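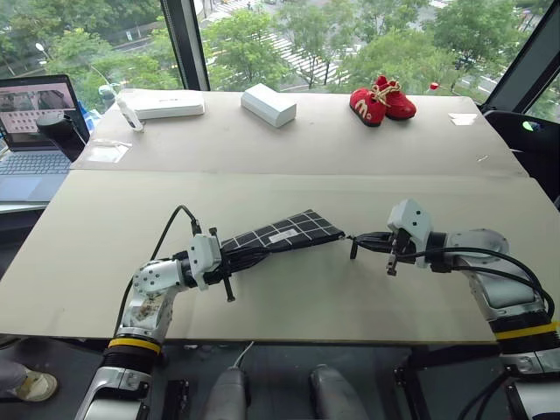 The first rule at the Bramwell laundry room is to find the label before doing anything else, according to one of the women on the folding shift, and the second is to keep the straps out of the dryer door. Past that, she said, people can work however they like.

The room belongs to a small uniform and linen service in Wimville that washes aprons, kitchen towels, tote bags and chef's pants for restaurants on both sides of the river. It handles 3,000 pieces in an ordinary month and more in July, when the lakeside places are open for lunch and dinner. Sheets and tablecloths go through a pressing machine. Everything with a cord, a strap or a drawstring is folded by hand.

Those are the pieces that take the time. A square towel has four corners and can be folded without much thought. An apron has a bib, a skirt, a neck loop and two ties, and the ties come out of the wash wrapped around everything else in the load. A drawstring bag is worse. The cord pulls tight in the spin cycle and the mouth of the bag closes up, so the cloth dries in ridges.

The folders at Bramwell have settled on a method that can be used at home. It starts with the cord. They hold the cord end in one hand and the far end of the cloth in the other, and pull the piece out lengthwise until the twist shows. Then they let the cord hang free and wait for it to unwind. A cord that has been twisted many times can be helped along by running two fingers down it, starting at the cloth.

Next the piece goes flat on the table, label up. Most labels are sewn near an edge, and the folders use that edge as the top for every piece in the stack. It does not matter much which edge is chosen as long as it is the same one each time. The cloth is smoothed outward from the middle with the side of the hand. Bunched ends are unrolled all the way, even when they will be folded under again a moment later.

After that the fold is ordinary. The sides go in, the cord is laid across the back in a loose zigzag, and the bottom comes up over it. The cord ends up inside the packet, where it can't catch on the next one. Wrapping it around the outside looks tidy on the shelf, but the piece above gets dragged off whenever someone pulls one from the middle.

Patterned cloth is easier than plain. Checks and grids give the eye something to follow, and a crooked fold shows right away. The service began ordering grid-printed cotton for this reason, after several years of solid black aprons that looked fine on the table and came off the shelf at a slant. The new cloth comes from Furnmont, a mill that sells in rolls, and it holds a crease well if it is folded within an hour of coming out of the dryer. Black still shows lint. The folders keep a damp sponge nearby and wipe in one direction.

The table matters too. A slick top lets the cloth slide, which is handy for towels and a nuisance for anything with a tie. The folders at the sister shop in Butby covered theirs with flat cardboard panels, which grip a little and can be replaced when they get stained or soft. The panels should meet cleanly. A raised seam leaves a line in thin fabric. Height is a matter of taste, although most people fold better standing up, with the table just below the elbow.

For a household, the numbers are smaller but the trouble is the same. Gym bags, pajama pants, hooded sweatshirts and aprons all go into the same wash, and the cords find each other. Tying each cord in a loose bow before washing helps. So does a mesh bag, provided it isn't packed full. Aprons can be fastened at the waist with their own ties, then turned so the bow is on the inside.

The folded stacks at Bramwell are kept low. Tall ones lean, and the pieces at the bottom come out with hard creases that have to be shaken loose before a shift. Each restaurant has its own shelf, marked on a strip of tape, and the cart is loaded from the top shelf down. The last run leaves for the lake at four in the afternoon, and the empty hampers come back on the same truck.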